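March, quarter to 11 at night

Got through the kids' clothes at last. Or got through the pile, which is a different claim. Twelve pieces to keep, 24 for the donation bag, and a heap of odd socks I refuse to count as clothing.

I'd been reading that Wukum booklet, the one that says a drawer should open "like a breath". I don't know what that means and I doubt the author does. Tried their folding method anyway. You smooth the garment flat, bring it into thirds, then stand it on its edge so it looks back at you. Works fine on a T-shirt. Works on a tea towel, I'd imagine. On a pair of pull-on jeans with a gathered waist it's a load of rubbish. The elastic end puffs up like a bread roll and the legs lie flat, so whatever you do you end up with a wedge. I stood one up, turned to get the next, and it had keeled over before I was back.

The booklet has a page on denim. Every pair on it is an adult's, with a proper waistband and a button. Funny, that.

Did the lot a second time my own way, which is in half, legs tucked up under, waist to the back of the drawer. Mum's way, more or less. Takes up more room. Stays put.

Then there's the Flellow boxes. I paid for 2 of them on the promise that they'd fit "any standard drawer" and they are too tall for mine by the thickness of the rim. So either my drawers aren't standard or the word is doing a lot of lifting. They're on top of the wardrobe now with the winter beanies in them, and I suppose I'll be told that's a storage solution.

I'm also not convinced by the rule about keeping only what fits today. Kids don't have a today. The bigger jeans will be right by winter and too short by spring, and if I'd followed the rule I'd be buying them again at full price. Kept them. Kept the faded blue pair too, the soft ones with the tan stitching on the back pocket. There are loose threads along one side that I ought to trim, and I'll put that on the list with the other mending, where it can keep the grey jumper company for a year.

The donation bag is by the front door. Past form says it'll spend a month there and then go in the boot, and then ride about in the boot till someone needs the space for groceries. I've written "bag" on my hand. We'll see.

Had a go at the top shelf as well and gave up. Too many single gloves — and one thing I think was a bib.

Room does look better, I'll give it that. The drawer shuts without a knee. But it shut without a knee last March too, by memory, and I was just as pleased with myself then. Giving it until the school holidays before I write anything nice about Wukum.

Tea's gone cold. Bed.

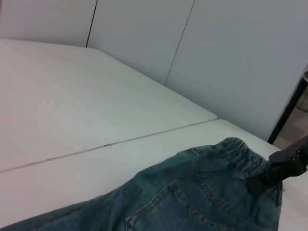 The soft blue pair, back side up. Kept.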